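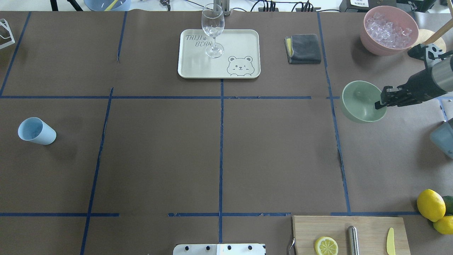 Section 5: Marking out the table

I like to get the table marked out long before anyone wants a drink, and if you only do one part of this guide properly, make it this one. You'll need a roll of brown paper, a roll of dark blue tape and something flat to smooth it all down with (I use the edge of an old ruler). The tape goes over the paper in long straight strips so that you end up with a grid of boxes, and everything you put out gets a box of its own. Peel it slowly if you need to move a strip! The one furthest to the right went wavy on me and the paper underneath is torn, so learn from that.

1. Clear the table completely and give it a wipe. Let it dry before the paper goes anywhere near it.

2. Roll out the paper and fix the edges first, then smooth towards yourself.

3. Put down the long strip across the back. All the other strips get lined up against it, so take your time.

4. Add the uprights, then the shorter strips nearer the front. I don't measure these. I put the chopping board down where I want it, leave a hand's width and tape round that.

Note: if you're working from the old Lendcombe sheet, it has you taping the front of the table first. Ignore that, it makes the back strip come out crooked every time. Niloufar Bahrami has promised me a corrected one and I'll swap it in when it comes.

Caution: don't cut the tape with a knife on the table. Tear it or use scissors, or you'll be slicing through the paper and quite possibly the varnish.

Setting out the glass side

Now the nice bit. The tray comes first, towards the back, and the glass stands on it. I'm fond of my tray, a cream one with a winking bear in the corner, but any tray with a bit of a rim will do the job. What matters is that stemmed glasses never stand straight on the paper, where a bit of lifted tape can tip them over.

5. Put the tray down and push it gently to check it sits flat.

6. Stand the glass well in from the rim, upright, with its foot fully on the tray. 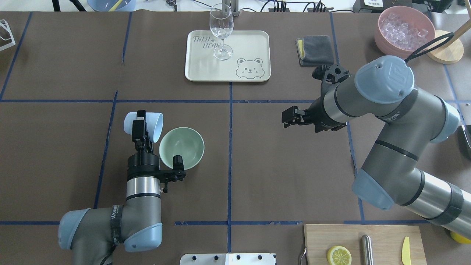 7. Fold your cloth and leave it beside the tray, on whichever side you'd naturally reach. You'll want it more often than you think (drips, sticky fingers, the lemon that squirts further than planned), and a folded cloth is much easier to grab than a scrunched one.

8. Put the ice bowl on the same side as the cloth. Fill it last of all, just before you start, and don't heap it. Ice that slides off the top goes under the tray and you'll only find it when the paper goes soggy.

Note: Ardalan Hosseinzadeh likes a second cloth under the ice bowl. I tried it and it does catch the wet, but the bowl slid about every time I scooped from it, so I've gone back to bare paper and a quick wipe.

Small bowls and cups can sit anywhere in the middle while you're getting ready. I wouldn't fuss over them at this stage. Light plastic cups get knocked over if you so much as look at them, so I leave mine until the heavier things are settled and stand them up at the end.

Caution: keep the glass out of the box directly in front of you. Your sleeves live there.

Section 6: The fruit side 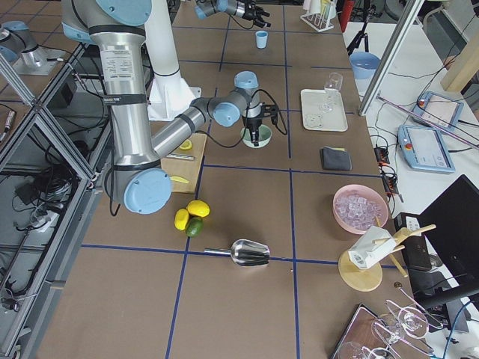
Reading time: 5 minutes

Once the glass side is ready, everything you cut goes over on the other half. Keeping the two apart is the whole reason for the grid, and after a few goes you'll find you don't even think about it.

1. Put the wooden board down with the whole fruit close by. I have two lemons and a lime next to mine, which gives me a bit of choice over the garnish.

2. Halve one lemon and cut a wedge from it. Leave the cut pieces on the board, please, and not on the paper, as the juice goes straight through and leaves a mark.

3. Lay the knife across the middle of the board whenever you're not holding it. A small one is plenty for lemons.

4. Give the ice scoop a clear space to itself. I keep mine out of the ice bowl, as a metal handle that's been sitting in ice is horrible to pick up.

5. Stand the cup up towards the back, where your elbow won't meet it.

Caution: carry the knife and the board separately. Urho Saarinen still tells the story of taking both through to the sink at once, and the floor tile still has the chip in it.

If you run out of boxes, don't start doubling up. Take something off the table, or lay one more strip of tape and split the biggest box in two. Mine was done that way in March and the extra strip is still holding.

Clearing down starts with the knife, then the glass, and is covered in Section 7.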